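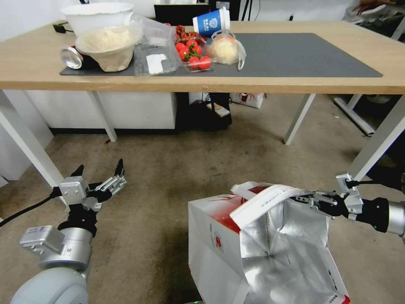

Is it worth shopping for food a little at a time instead of doing one big trip a week? For a small household that lives close to a store, I think it is, and the money matters less than you'd expect.

I was raised on the big trip. We lived out in Unddale, where the nearest supermarket was a proper drive away, and once a week the whole family got in the car with a list as long as my arm and came back with the trunk riding low. There was a second freezer in the garage. There was a shelf in the basement for cans. If you wanted something that hadn't been on the list you waited, and if you were a kid who wanted cereal and the cereal had run out, well, there was toast. I don't say this to complain (I liked the garage freezer a lot, it had the popsicles in it). It's just that I was well into adult life before it crossed my mind that people shopped any other way.

Then I moved to Derdale, into an apartment with a fridge that comes up to my ribs. I kept doing the big trip for a whole winter anyway. I'd haul everything up the stairs, play a miserable game of blocks trying to get the door closed, and then find a bag of spinach at the back that had turned to soup. Every single week, spinach soup! You would think a person would stop buying the spinach.

What changed was a dull thing. The car needed work and I couldn't afford to have it done right away, so I started walking to Gorkum, the little grocery at the bottom of the hill. It's 600 steps from my front door, which I know only because my phone told me so. I'd go on the way home, pick up what I felt like eating that night and maybe breakfast, and carry it back in one bag. When the car was fixed I kept walking.

So here is my case for it, such as it is.

First, I eat what I want. A meal plan made on the weekend is a letter from somebody in a different mood. Weekend me is always very keen on lentils. By the middle of the week I've had a bad meeting and it's raining sideways and I want eggs and potatoes, and the lentils can go hang. With the big trip, I'd have the eggs and potatoes anyway and feel bad about the lentils. Now there are no lentils to feel bad about, unless I'm really in the mood for them, and then they're great.

Second, the food is in better shape when I get to it. Bread is the clearest case. I used to buy two loaves and freeze one, and I told everyone frozen bread was just as good. It's fine as toast. It is not as good, and I knew that the whole time. A tomato bought at 6 and eaten at 7 hasn't had to sit in the fridge losing its nerve. Herbs, same story. I hadn't finished a bunch of parsley in years, and now I do it all the time, mostly by putting it on everything.

Third, and this is the one I get teased for, I like going. I like being out for that bit of air between work and supper. I like seeing what's come in. There's a woman at the register who has strong views on my onions and has told me to put back more than one. You don't get that from a delivery slot.

Now, the other side, and I don't want to wave it away, as people who like this sort of thing tend to do.

It costs more per item. Gorkum is not cheap. A can of chickpeas there makes me wince, and I've stood in the aisle at Dramani, the huge one out by the highway, looking at the same can and feeling like a fool. I kept my receipts for a while to settle an argument with my sister, who does the big trip and is very proud of her system. Over the stretch I kept them I spent 722 dollars, and she spent less for the same stretch, though she has a teenager and I have a cat, so I'm not sure what we learned. She says she won. I say I threw out nearly nothing, and she had to admit to a whole melon.

My own feeling is that the waste eats up a good part of the savings, for me. For her, with a hungry kid going through the cupboards like a raccoon, probably not. If I had three children I would be at Dramani with the biggest cart they've got, and I'd be glad of it.

The harder objection is about time and luck. I have a store I can walk to, and knees that don't mind the hill, and a job that lets me out at a decent hour. Plenty of people have none of those. When I go back to Unddale it's the same drive it always was, and telling anybody out there to "just pop in for a few bits" would get me laughed out of the house. I get cross with the kind of article that treats daily shopping as a sort of virtue, with a linen bag and a baguette sticking out. It's a convenience. It happens to be a nice one. If a town wants more people to shop this way, it needs to have small stores where people live, and sidewalks that go to them, and I'd much sooner read about that than about the linen bag.

I'd also say the choice doesn't have to be so pure. I still make a run to Dramani every so often for the heavy and boring things – rice, oil, cat litter, dish soap, those chickpeas. None of that spoils and none of it depends on my mood. What I've given up is trying to guess my suppers a week ahead. The shelf gets stocked like my parents' shelf, only smaller, and the fridge stays half empty, which looked sad to me at first and now just looks like room.

One practical tip if you want to try it: don't go in hungry with no idea at all. I did that for the first few weeks and came home with crackers and a very nice cheese and called it supper far too often. I pick one thing on the walk down – noodles, say, or soup, or something with beans – and let the store fill in the rest. If the greens look tired I get cabbage. If there's good bread I change my mind entirely and have sandwiches.

My sister is coming to stay in February and has already asked what we'll be eating. I told her I don't know yet. She's bringing a cooler.

Last updated: February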